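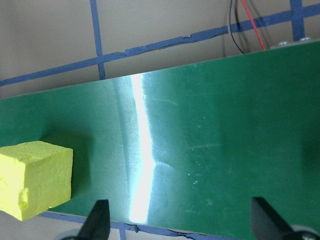
How long can I keep a toy?

Loans run for 14 days, and you can renew twice by email as long as no other family is waiting on it. The bikes and the big dollhouse only get one renewal. They're always in demand and I get very sad messages from four-year-olds' parents!

Who can join?

Anyone with a kid in their life, really. Mums, dads, grandparents, aunties, family day care, foster carers. You don't have to live in Skumivdale (plenty of our families drive over from Flitolthorpe), but you do need to be able to get the toys back to us, because I can't do pick-ups from outlying properties any more. My ute had opinions about the gravel.

Borrowing and returning

How many toys can I take at once?

Four on a standard membership and six on a family one. A jigsaw is one toy. A tub of blocks is also one toy, however many blocks are in it, which makes the tubs the best value on the shelves if you ask me.
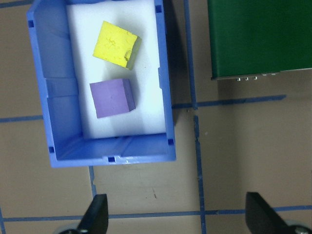 Blue plastic storage tub, viewed from above.

What if we lose a piece?

Have a good look under the couch first, then tell me. If it's a small bit and the toy still works, I pop a note on the card and we all move on. If it's something the toy can't do without, like the winder from the marble run, I'll ask you to cover the replacement part. Please don't sneak it back in and hope for the best. I do check, and I'd much rather have a quick chat at the counter than a grumpy kid the following fortnight.

Do I have to clean things before I bring them back?

A wipe with warm soapy water is perfect for plastic. Wooden toys, including all the Kröger trains, just want a damp cloth and a proper dry, no soaking. Dress-ups go through a cold gentle wash and come back on the hanger. If somebody's been crook with gastro, leave the toys at home, ring me, and I'll extend your loan without a late fee.

What's good for babies and toddlers?

Soft, chunky, nothing small enough to swallow. Foam shapes are lovely for stacking and knocking over, but they don't love teeth, so keep an eye on your biters. I'm also a big fan of nesting cups and anything with a drum. Sorry in advance about the drum.
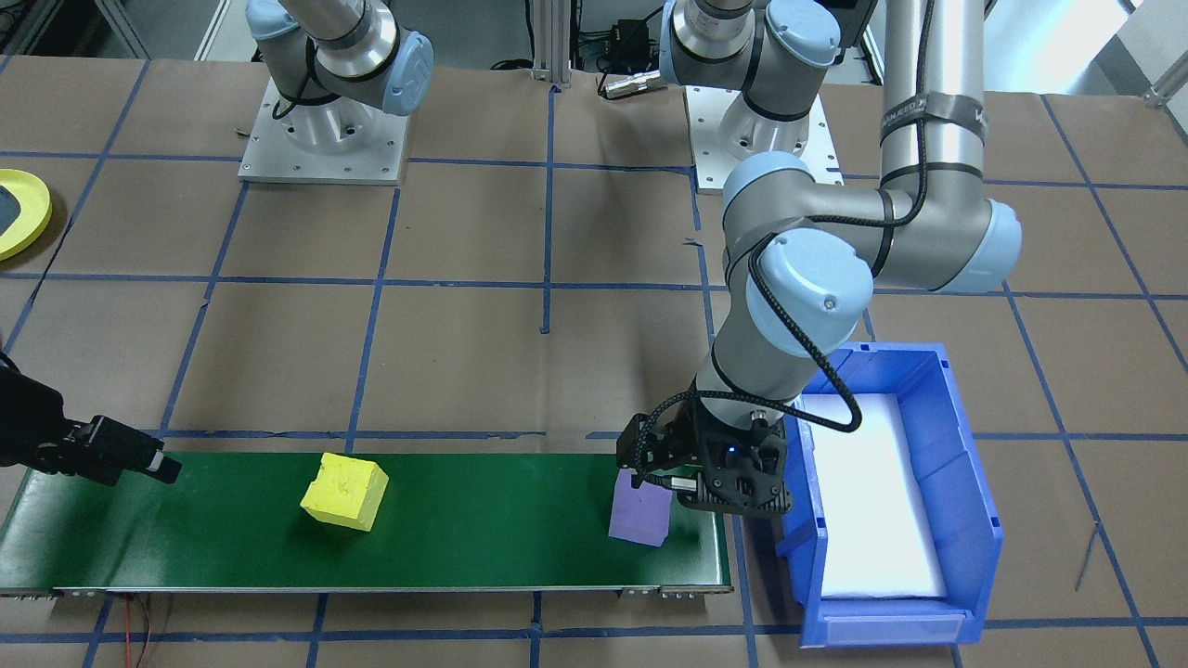 Foam cubes in yellow and light purple.

Can I search the catalogue from home?

You can! There are 740 toys listed on Cimer, the booking site we use, and your member number is your login. The photos are patchy and I'm slowly adding more in the evenings with a cuppa. Filter by age first or you'll be scrolling until bedtime. If something says "resting", it's waiting on a repair, so put a hold on it and you'll get an email when it's back.

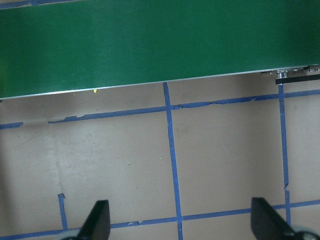 Donations

Do you take second-hand toys?

Gladly, if they're complete, clean and something you'd hand to your own kid. I can't take soft toys, prams, car seats or anything with a battery cover that won't screw shut. Message me before you load the car, especially in December, when the back room fills up fast.

Can we hire for a birthday party?

Party packs are separate from your normal loans and go out for a long weekend. The jumping mats and the parachute book out early, so get in a couple of months ahead. There's a deposit, and you get it back once everything's been returned and I've untangled the parachute.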